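Re: [floor-chat] will the arms take the packing bench?

Neelam Upadhyay wrote:
> They've told us at Clirnard that two arms are going on the returns bench
> by April. Has anyone's place done this? What happened to your hours?

Hi Neelam,

We've had ours at Kotutine for 9 months now, so I can tell you how it's gone for us. My hours stayed the same, my job didn't! I used to sort up to 272 returns a shift by hand – bottles, boxes, sponges, all the odds and ends – and now I set the bench out, watch the arms and step in when one gets in a muddle. 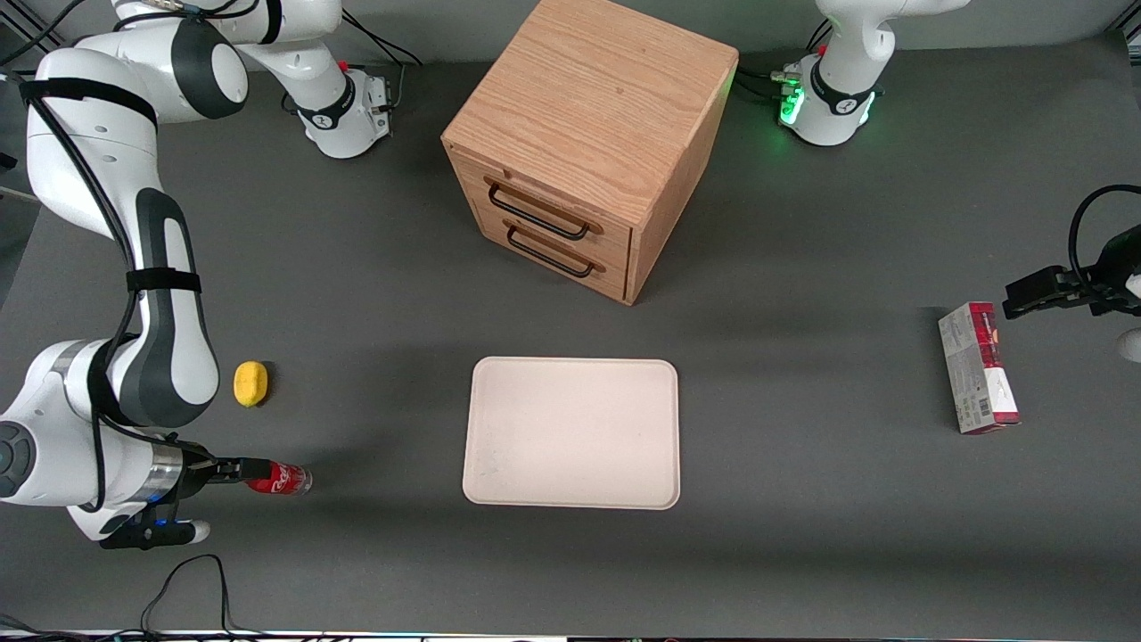
The bit I didn't expect was how much standing still there is. My shoulders are loads better (I was forever at the physio) but my feet ache and the shift drags. We asked for stools and got 2 between the lot of us, so push for those early. Get the training put down as paid time as well. Ours was 40 minutes at the end of a late shift, and half of us had a bus to catch.

You'll be looking at the gripper view on a screen quite a bit. I found it odd at first, everything comes at you from wrist height, but you soon get used to judging whether a bottle is sitting square between the fingers.

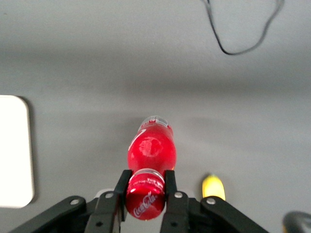 Things to ask before April

Who is allowed to press stop, and does it count against your rate?
Does watching the arms go on the same pay grade as packing?
Can you swap back to hand work for part of the shift? (We can, and I do.)

Shout if you want a copy of our rota.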